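The House Rules for Dusting a Nightstand

The rulebook at Brasbridge runs to 128 pages and begins, as rulebooks do, by defining the word "table." It was written for people who do ordinary chores with a pair of hand-held grippers so that a robot might someday do the same chores without them. I read it over two evenings. My own employer's guide to dental coverage was more fun, but it had less to say about lampshades.

The first edition was a single sheet taped to a door. It said to move slowly and keep the markers showing. Then people began asking questions. How slowly? Does a bed count as a table? If you drop the thing you're wiping with, do you pick it up with the gripper, like a professional, or with your hand, like a human being?
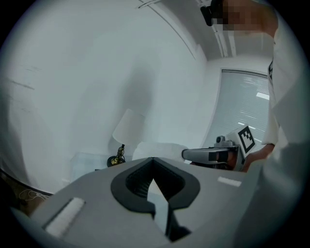
The answer to the last one is in section 2, and it is the gripper. A dropped item is part of the job. So is a second try, and a third. What gets a session thrown out is cheating: a nudge from an elbow, or a knuckle that slips in to help. Duria, which wrote most of the current edition, wanted a limit on retries. Belhaj, which had to hire the people doing the retrying, did not. The draft drew 449 written comments, and 225 of them concerned the retry rule. I'm told the others were mostly about commas.

There's good sense in the thing once you get past the definitions. Keep the marker faces clear of your sleeves. Don't tidy up before you start, for a room that looks like a hotel teaches a machine about hotels. Handle soft things the way you'd handle them at home, which in my case would be badly, and the book seems fine with that.
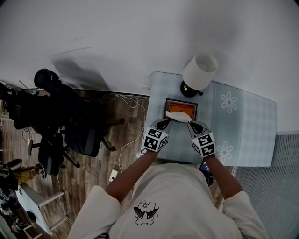 Page last changed: 13 December 2019

Trudmont, the latest to sign on, has asked for a chapter on tissues. Paper crumples differently every time, and the book likes things that stay the shape they were on the form. The working draft currently says to grip "with due care," and I can't do better myself. It goes out for comment later in December, and I expect to hear a lot about the word "due."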